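# Reading the date on the packet

I threw away a full pot of yoghurt last month and have been annoyed with myself ever since.

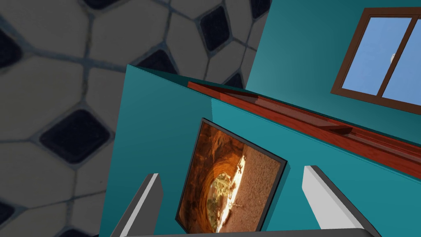
It was two days past its best before date. I didn't open it or smell it. I put it straight in the bin, along with half a bag of carrots, and then drove to Plitley to buy the same two things again.

My neighbour Corinne Quintanilla used to work in the dairy at Lumberg, so I asked her how she goes about it at home. She treats a use by date as final and a best before date as a suggestion. I had known that once and stopped bothering. Use by is about safety, and it goes on things like fresh meat and fish. Best before is about quality, so the crisps may be a bit soft and that's the worst of it.

In January I started writing down what we binned. The first week it came to 11 items. Only two of them had a use by date. The rest were bread, salad, a tin I'd lost faith in, and six eggs I could have used in a cake.

Last week it was down to three. The changes are small:

- The oldest food goes at the front of the fridge.
- Bread is sliced and frozen on the day I buy it.
- Friday tea is whatever needs eating.

The Friday tea is not always good. We had a soup with nearly a whole cabbage in it and the children left most of theirs, so I suppose that should have gone on the list as well.

Yến Đồng has lent me a book on pickling and I have bought jars. I'll start with the carrots, as I still buy too many of them.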